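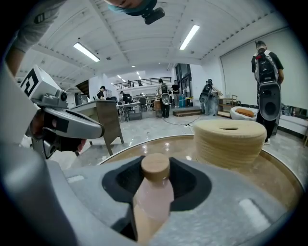 Do we really need a tray for everything?

2021-11-04
By Jarlath Ní Bhriain

The latest tidy-table advice doing the rounds in Drultcombe is to put it all on a big round tray. I have my doubts. A glossy brown one with a thin silver rim looks smart enough, but a tall stack of beige discs takes up one side of it and then you still have the pink bottle to find a home for. I tried the idea in my own kitchen for 2 weeks. The table was clearer. The tray was a mess — and I had to lift it every time I wanted to wipe underneath. If you own one, use it. I wouldn't go out and buy one.

Comments

Hongmei Jiang: Mine lives on top of the fridge and collects post.

Wenjie Xiao: Disagree, ours has been fine since February. Get one with a rim.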